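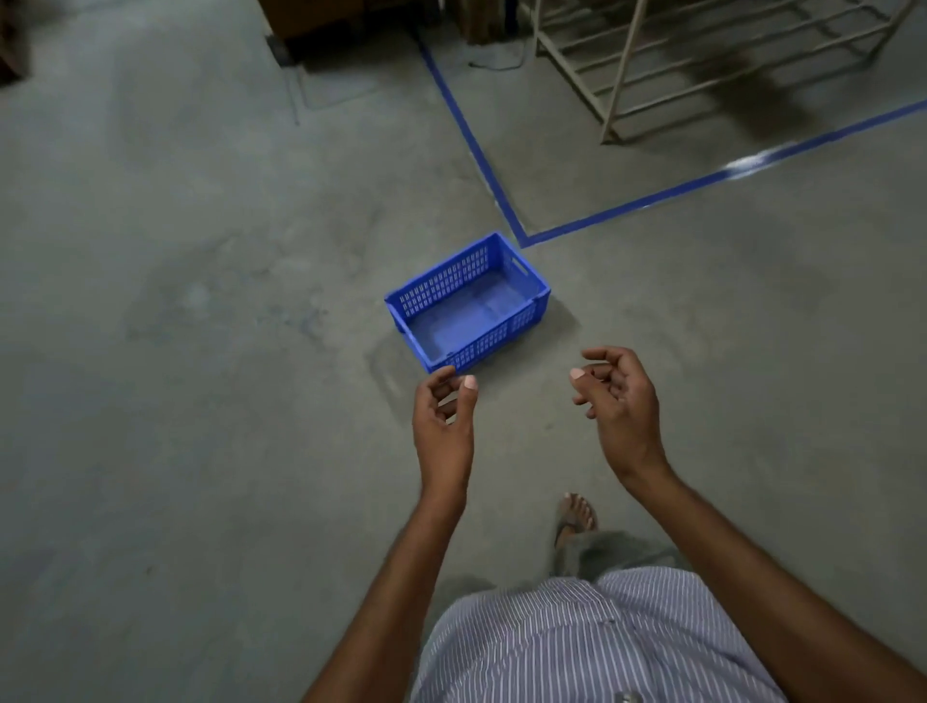
From: Mateja Vukadinović
To: smallshop-automation list
Date: Oct 19, 2021
Subject: Re: Ivura tote handler, anybody using the trial?

Hi all,

Jamshid asked a while back, and I promised I'd write something once we'd had the Ivura people's trial package long enough to have opinions. So, opinions. I'm quoting his message so you don't have to dig for it:

> Has anyone on the list tried the Ivura tote handler, the one Koltex is selling as a trial kit? We pack for three growers and the empties are killing us. Crates come back in every state you can imagine and two people do nothing all morning but pick them up off the floor, look them over and put them on the rack. The brochure says it'll handle "standard ventilated crates" and I'd like to know what that means once you get away from their showroom. Also, is the teaching part as easy as they make out? I have no programmer and I'm not going to get one.
>
> Jamshid Azimi

Okay, the teaching part first, and it's the part I liked best. You don't program anything. You do the job by hand, over and over, and the kit learns from recordings of you doing it. Reach down, take the crate, lift it, turn it, look at the bottom, set it down again. They ask for 80 good repeats per crate type before they'll train anything for you. I did most of ours myself and Damir did the rest, and between the two of us we got through it in a couple of afternoons (my back has views on this).

What the manual doesn't make clear is that it wants you to be boring. I'm a fidgeter! I'd grab the rim with one hand, change my mind, shuffle my feet, and Modupe Ezeani at Koltex would write back very politely that 17 of my repeats were no use to them. Approach with both hands, pause, grip, lift. Once I got that into my head it went much faster.

The tape is worth a mention too. They want a marked corner on the floor so the arm's parking spot and your rack stay where they were when you recorded. We moved our rack a hand's width to sweep behind it and forgot, and the next day's placing was off by, well, a hand's width. Put tape down and leave it alone.

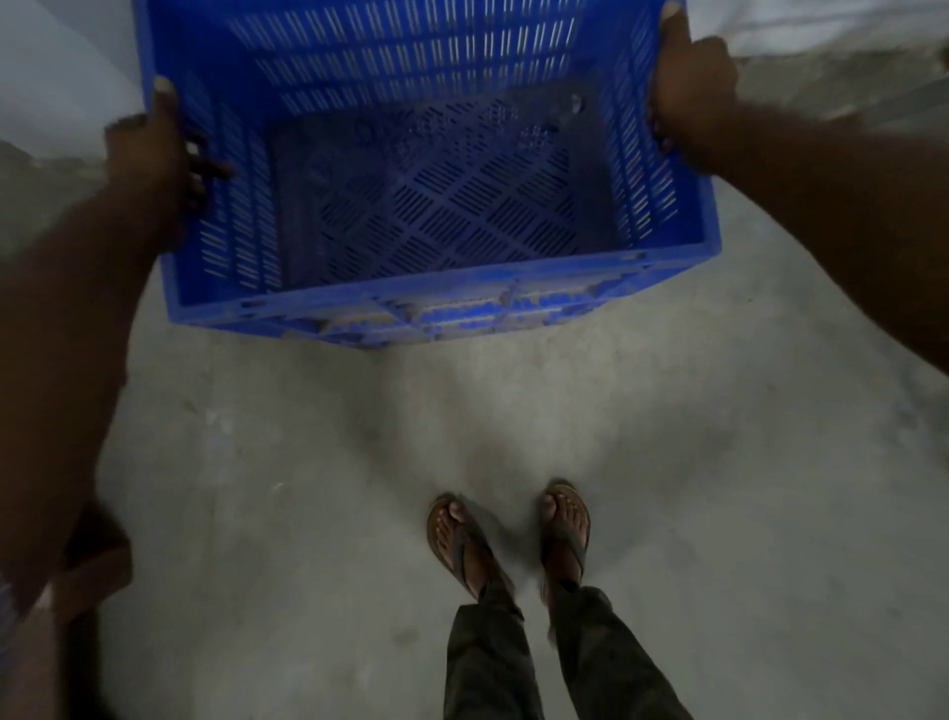 Now for "standard ventilated crates," because I think that's the real question. The gripper that comes with the kit closes on the wall of the crate, and it's happy enough with slots as long as the rim above them is sound. Where we ran into trouble was the look-over. It's supposed to tilt the crate and sort clean from dirty, and it kept wanting to call ours dirty. You know what a working crate looks like: the bottom rim has gray and brown worn right into the blue, and a pressure washer won't shift it. A person sees that and thinks "old." The Ivura sees it and thinks "wash." The latticed floor gave it fits as well, what with being so much darker than the walls, and it flagged shadows as dirt until Modupe had us send more recordings with the inside turned toward the light.

After the second round of training it was a lot better. Still not perfect — I'd say it sends roughly 10 crates a shift back to the wash pile that I'd have put straight on the rack. I can live with that. Doina in our office can't, and she's the one who pays for water, so we're still arguing.

Other things, in no order:

Nested crates: it won't separate them. If yours come back stacked inside each other you'll still need a person for that bit.

Speed: slower than Damir, faster than Damir after lunch. Sorry, Damir.

Floor: ours is old concrete, patchy and a bit shiny where the light hits it. I worried about that and it made no difference that I could see.

Noise: fine. You can have the radio on.

Support: good by email, hopeless by phone. Always write to Modupe directly if you can.

Price: the trial cost us 1053 and they take that off if you buy. Ask whether the second round of training is included, as it wasn't in our first quote and I had to push for it.

I know the Kurivholm folks looked at the Kos unit instead, which uses suction. I can't see suction getting hold of a wall full of slots, but maybe it goes for the rim? If anyone from there is reading, I'd love to hear how it went.

We have the kit until May, so Jamshid, if you want to drive over and bring some of your worst crates, do. Bring the really awful ones. I'll make coffee and you can do the lifting.

Mateja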